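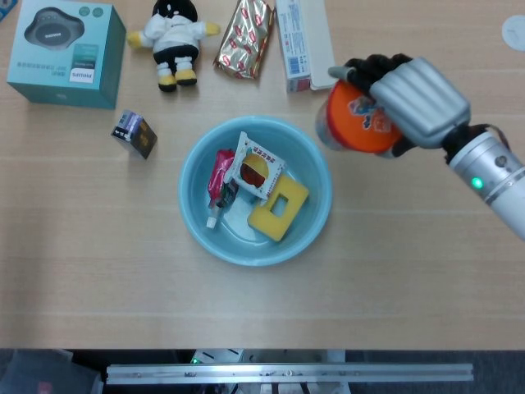 Vol. 18, No. 271

**Set up the hand before you blame the grasp**

By Nicanor Sepúlveda

When a sorting cell starts dropping things, the usual response is to open the software. I think this is the wrong place to start. At Brelport we run a humanoid hand over a table of mixed household goods: a jar with a round orange lid, foil packets, a plush doll, a sponge, cartons. The goods go in and out of a light-blue plastic basin. Few of them share a shape, and all of them punish a badly kept hand.

Our log for the cell held 287 failed picks between November and the end of spring. Ulises Ojeda went through them with me. Most were filed under "grasp planning." When we pulled the hand and checked it on the bench, the thumb had drifted from its zero and two fingers closed late. The planner had been sending correct targets to a hand that could not reach them.

The routine we use now is short.

1. Power up and wait for the green light on the forearm collar.
2. Open the hand fully. Re-zero the thumb first, then the fingers.
3. Rotate the wrist through its full travel and watch the cable. The loop should stay slack at both ends.
4. Wipe the fingertips.
5. Pick the jar, tilt it, put it back. Repeat with a foil packet.

Step 3 gets skipped more than any other. A cable tied down neatly looks like good work, and it pulls on the connector every time the wrist turns. I would leave a visible loop and put up with the look of it.

Ojeda disagrees with me on the interval. He wants the full check every 500 cycles, counted by the controller. I want it at the start of each shift, whatever the count, so that a person looks at the hand. The Raneris manual we inherited gives no interval at all, only "as required," and that wording has cost us more hours than any broken part.

The planner does need work, and soft goods still give it trouble. I would accept a fault report against it only with the morning's zero readings attached.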